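Keypoint ordering for garments, part 2

In the last post I left the sleeve detector in a bad state. It found both cuffs most of the time, but it swapped left and right between consecutive frames, and the planner downstream treated every swap as a new garment pose. The fold sequence restarted each time. On one run it restarted eleven times before I killed the process.

The cause was in the matching step. Dredonlow, our perception package, emits keypoints as an unordered set with class scores. I was taking the argmax per class. When a sleeve is bunched near the cuff, the scores for the two cuff classes end up close together, and small lighting changes flip them.

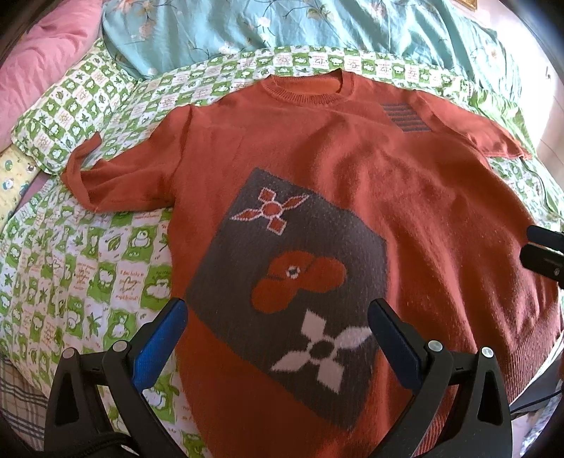

The fix has two parts. First, the assignment is now solved jointly over all keypoints with the Hungarian method, with a cost term for neckline-to-cuff geometry. A knit pullover has a neckline, two cuffs and a hem, and their cyclic order around the outline doesn't change while the garment is flat and front side up. Second, the previous assignment enters as a prior, with a weight that decays over 64 frames.

Prints and bold knit patterns were a separate problem. The segmentation head liked to put a boundary along any strong edge inside the garment, and a patterned sheet underneath gave it plenty more outside. Corina Oberholzer suggested training with random texture swaps on both sides of the mask. That needed 2,928 relabeled frames and one long week in February. Mask IoU moved less than I wanted, but the false hem detections mostly went away.

Latency went up. Joint assignment is cheap, but the larger mask head brings the full pass to 425 ms on the old workstation. The planner only replans between grasps, so I can live with it for now.

Still open: jaw occlusion. When the fingers cover the hem, the keypoint drifts toward the nearest visible rib edge and the confidence stays high. I'm masking the jaws out using the calibrated finger model, which works until the calibration slips. The branch is called myung-occlusion if you have access to the repo. Config changes are in the readme.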